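Stadulex Soft Finger Kit, for small home and workshop arms

I've been building grippers in the back of the Dandside shared workshop for a good while now, and this is the one I kept getting asked for, so here it is as a proper kit! It's a pair of flat black fingers with a wrist plate and a little camera mount, meant for anyone whose arm can already pick up a block of wood and who'd now like it to pick up a jumper.

Cloth is a pain, frankly. It folds, it sags, it hides its own edges. My first fingers (the old Grudton pattern, if you've seen those) were far too chunky to get under anything, so I made these broad and flat with a tip that can tuck in beneath a fold. I do nearly all my fiddling with old clothes on the bench, and the view from the wrist camera is what I stare at most evenings. 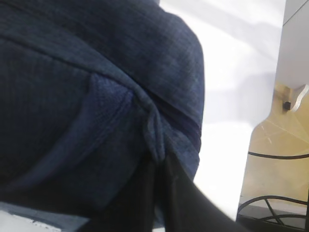
What you get

Two fingers, matt black
Wrist plate with slots for the Sheehan bolt pattern
Camera mount and 400 mm lead
Bag of screws, plus a few spares as I always drop mine
Printed build sheet

Fitting it

Set aside some 30 minutes. Bolt the plate on first, then the fingers, then the camera, and leave the camera screws a touch slack until you've seen the picture on your screen. Dark cloth goes nearly black in the shadows and a finger can get lost in it, so try a lamp on your bench before you start blaming the software (I blamed the software for weeks).

Part number 411. Arm and camera not included. Drop me a line through the Stadulex contact page if your wrist plate is an odd size and I'll see what I can cut!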